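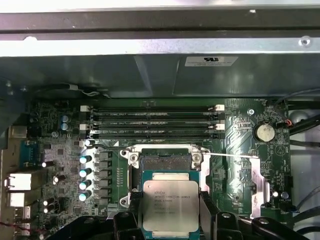

**Fernanda Cardoso**

Our student team at Grulgate is entering the hardware servicing task in March and I can't get the processor placement to repeat. The arm has to pick up a CPU, bring it to an open socket and set it down square, then let go. We practise on a Xeon E5-1630 V3 and an old green board still in its chassis, with all four memory slots left empty. The wrist camera gives us a decent view, but the chip is tilted slightly between the fingers as it comes over the socket, and I'm worried about the pins. Out of 32 tries we had 8 where it sat flat without anyone touching it. Should we fix the grip, or let it tilt and correct on the way down? The controller is the Gomus one everybody in our league gets, no force sensor.

**Henryk Kołodziej**

Fix the grip first. We had the same trouble last year and spent weeks on the descent code when the chip was already crooked at pick-up.

Things to check, in this order:

- Are both fingers meeting the chip at the same height? Measure with the gripper closed on a spare chip, away from the board.
- Are you squeezing too hard? A thin part rides up on one side if the pads aren't parallel. Lower the closing force until it slips, then go up 2 steps.
- Is the tray level? Ours wasn't.

Then stop 4 mm above the socket, take a picture, and compare the edges of the chip with the edges of the metal loading frame. If they don't line up, go back to the tray and pick again. Don't try to twist it straight over the pins. Without a force sensor you won't know you've touched anything until it's too late.

Also, practise on a dead board. Bent pins on that kind of socket are a pain to put right.

**Attila Csizmadia**

just use a suction cup, much easier

**Ilona Kun**

Suction is fine if your rules allow a tool change. In the Heltatberg league they don't, so read yours before buying anything.

I agree with Henryk about the grip. One addition: make sure the retention lever and the loading frame are where your program expects them before each run. Our frame sprang back a little when the table was knocked, and a finger caught it on the way in. We now have the program check the lever position in the first camera picture and stop if it's wrong.

For the pads, we glued thin rubber to the fingertips and cut a shallow step for the chip to rest on. Lajos Szűcs in our team has the drawing and I can ask him to post it.

**Fernanda Cardoso**

Thanks. No tool changes for us either. I checked the fingers and the left one closes lower than the right, so I'll shim it and run the 32 again. Yes please to the drawing.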